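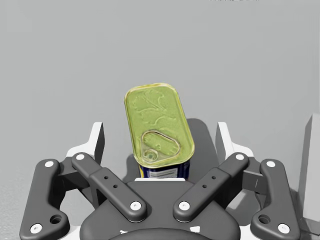
Can a Robot Put Away the Groceries?

by Edith Sotelo

Think about the last time you helped unpack the shopping. You grabbed a can, you walked to the cupboard, you put the can on the shelf. Maybe you were singing. Maybe you were arguing with your brother about who got the window seat. You didn't have to think about the can at all!

Now try to explain that job to someone who has never seen a can, a cupboard or a shelf, and who does exactly what you say and nothing else. That's what it's like to teach a robot, and it's one of the most exciting puzzles in science right now.

So, can machines do our chores yet? The short answer is: a few of them, some of the time. The long answer is much more fun.

First, find the can

Your eyes and brain are amazing at spotting things. You know a can is a can when it's tipped over, when it's half hidden behind the cereal, and when the kitchen is nearly dark. A robot gets a picture made of lots of tiny colored dots, and it has to work out which dots are can and which dots are table.

Shadows make this harder. A dark patch beside a can could be part of the can, or a hole, or nothing you can touch. You learned about shadows when you were a baby. A robot has to learn too.

Then there's shape. A soup can is round, so you can grab it from any side you like. A lunch meat can is a rectangle with rounded corners, and it's wider one way than the other. Turn it a little and the robot has to turn its hand a little as well, or it will bump a corner and knock the can over.

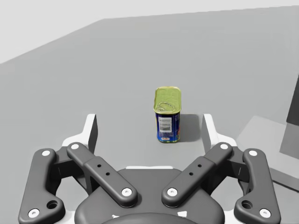 Next, pick it up

Hold out your hand and look at all the parts that bend. Now make a pinching shape with your thumb and one finger. Lots of robots have a hand like that, with two fingers that open and close. It's called a gripper.

Two fingers sounds like too few, but try it! Go around your bedroom and pick things up with only your finger and thumb. A pencil is easy. A sock is easy. A big hardcover book is horrible.

The robot also has to decide how hard to squeeze. Squeeze too softly and the can slides out. A steel can doesn't mind a firm squeeze, but a ripe peach minds very much, and an egg minds most of all. You feel the squeeze with your skin. Some robots have touch sensors in their fingers, and plenty of them don't, so they have to manage with what they can see and how hard their motors are pushing.

Practice, practice, practice

How did you learn to catch a ball? You dropped it. Then you dropped it again. Robots can learn that way too, but a real robot is slow and costs a lot of money, and somebody has to keep picking the can up off the floor.

So engineers build a pretend world inside a computer, called a simulation. It has a pretend table, a pretend can and a pretend robot hand. If the can falls over, the computer puts everything back in a blink. A robot can practice 1000 times and never dent anything!

There's one catch. The real world is messier. Real cans get sticky, real tables wobble, and real cats walk through the middle of things. A robot that does beautifully in the computer can get into a terrible muddle in a real kitchen, and scientists are working hard on that.

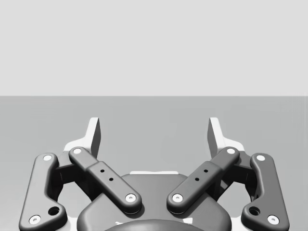
A robot gripper in a computer simulation, with its two fingers wide open.

What about in stores and factories?

Robots do much better when every day is the same. In a factory, the parts come down the line in the same place, facing the same way, and a robot arm can move them from morning until night without getting bored. Stores are harder. Shoppers put things back on the wrong shelf, and packages change their colors.

Homes are the hardest of all. Your kitchen is different from your neighbor's kitchen, and it's different from how it was yesterday. A robot vacuum can clean the floor pretty well, as long as you pick up your socks first. Folding the socks is still a big challenge.

Try it yourself: be the robot

You need a friend, a scarf, an empty can with its lid left on or any small box, and a table.

1. Tie the scarf over your eyes. You're the robot. Your friend is the programmer.
2. Your friend puts the box on the table and tells you how to move: left, right, forward, down, open, close.
3. Use only your thumb and one finger to pick up the box.
4. Put it down on the other side of the table, right way up.
5. Swap places and try 3 goes each.

Did you knock it over? So do robots!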